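Mumow tabletop arm, reviewed by Nidia Quispe
Posted 2024-06-29

My question was simple when I asked for the Mumow on loan: can a machine do the tidying at home yet? In our house tidying means toys. There are two children and a dog, and every evening I pick up the same things from the same places.

The arm is sold by Tristley and it comes in one box with a base, a clamp and a gripper with two fingers. Assembly took me 90 minutes. The manual is clear, but the drawings are too small for my eyes. My neighbor Sorin Petek helped me with the clamp – it needs a stronger hand than mine.

For hard toys I am quite satisfied. Wooden blocks, small cars and plastic cups go up and down without trouble, slowly. One block needs 13 seconds from table to box, and I do it in one. Still, I was cooking at that time, so the slowness did not disturb me much.

Soft toys are another matter. Rubber bends when the fingers close, and a long toy with a neck and legs has many places where it can be held badly. The arm likes to take hold at the middle of the body, and then both ends hang and catch on whatever is near.

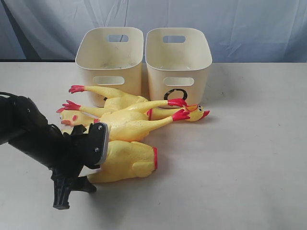 I tried 60 pickups with rubber toys over one week, and 66 with hard ones. With the hard ones it failed only four times. With the rubber ones it failed in almost half, most often when several were lying on top of each other. If I spread them apart first the result is much better, but then I have already done a good part of the work myself.

The noise is low, like an electric toothbrush in the next room. The app asked me to log in again every morning, and I did not find how to stop this.

Would I buy it? For my home, no, not at this price. Unathi Le Roux, who packs small orders at Arboleda, used the same model in April and she is happier with it, but her boxes are all of one shape. I will send mine back to Tristley next week and ask to try the wider fingers when they are ready.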